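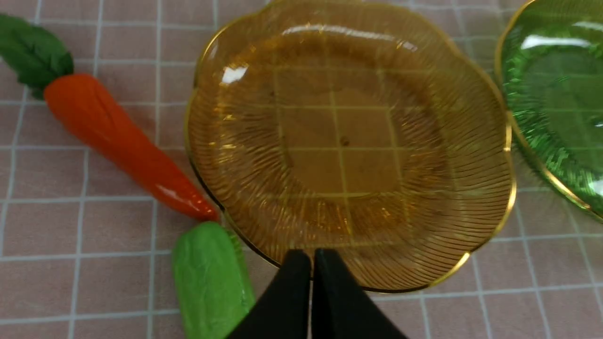
"I don't trust a white plate"

Joris Baert owns 13 glass plates and will lend you none of them. He began with amber, the sort with a scalloped rim and a thin gold edge, and held out for a whole January before buying green.

"My sister said they looked like ashtrays," he says. "She has since asked for two."

The ribs swirl round the rim like a pinwheel, but the middle is smooth, so whatever cloth you've chosen shows through. Baert regards this as a test of character. His own choice is a pink grid.

Does he eat off them? "Toast. Nothing with a sauce. I know what gold edging thinks of a dishwasher."

The toy carrot is his daughter's contribution. She lays the table and considers it a vegetable course.

"We had Bautista Herrera over and he got the carrot," says Baert. "He was very polite. He asked for salt."

The next colour is under discussion. Baert wants blue. His daughter wants a toy leek.

16 October 2020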